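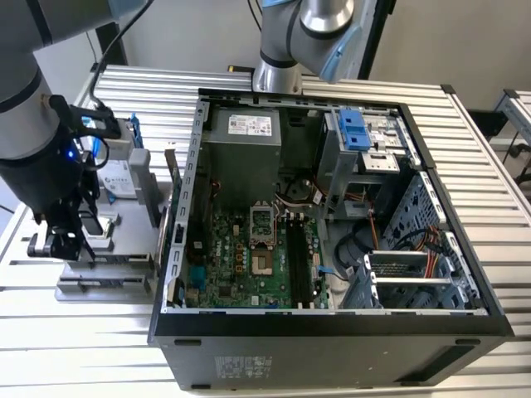 A desktop tower on the bench with its side panel removed, its processor socket and memory slots empty.

About Privano

Privano refurbishes and repairs desktop computers for schools, libraries, charities and small offices. The company was established by the Coşkun family as a repair counter in Dandberg and now operates from a single workshop in the same town, where all machines are received, tested, rebuilt and dispatched.

Our work

Most of the computers we handle are office towers withdrawn from service by their first owners. Each one is given a job number on arrival and opened at the bench. The processor, cooler and memory are taken out, and the motherboard, power supply and cabling are inspected before any decision is made about the rest of the machine. Sockets and memory slots are examined under a lamp. Cases are cleaned with the drive cages emptied, and worn cables are replaced.

Machines that pass inspection are rebuilt to the specification agreed with the customer. Those that do not are dismantled for parts, which are sorted, labelled and held in our stores. The stores currently list 689 separate lines, including power supplies, drive trays and latches for models that are no longer made.

Storage and data

Drives are removed and recorded before other work begins. Customers may ask for drives to be erased, returned or destroyed, and a written record is supplied in every case. Drives awaiting erasure are kept in a locked room.

Our customers

Privano supplies up to 400 refurbished computers in a school year under its education scheme. Larger orders are delivered by our own van within the Dandberg area. Since November we have also prepared and maintained desktop machines for Conico, our partner for office installations.

The workshop

The workshop has 4 benches and a separate testing room. Parts may be bought at the front counter, and visitors wishing to donate equipment are asked to write to us first with the make, model and number of machines. We regret that we cannot accept monitors or printers.

Page last reviewed 28 Jan 2026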